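Quick one, kettle's on. The move to Trellanell is done, sort of. Three weeks of boxes and I still can't find the good scissors.

Laundry is the thing nobody warned me about. No garden, no balcony, one radiator that works when it feels like it. Everything I own smells faintly of damp towel. Tried the launderette on Modanmont Road, 6 quid a go, and teh dryers eat socks. Never again.

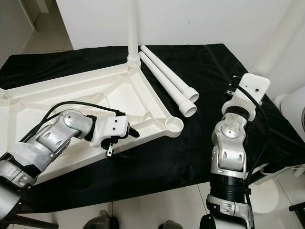

*White plastic base on the black cloth, one pole in, two tubes still to go.*

Anyway. Current system is small loads, window open a crack, heavy stuff on first thing so it gets the whole day. Jeans inside out. Towels get a night to themselves. Extra spin before anything comes out of the machine, makes a massive difference, should of done it years ago.

Still want a dehumidifier. The Viltik one looks decent but the reviews say it's loud. Anyone got one? Bedroom is tiny so noise matters.

Right, tea.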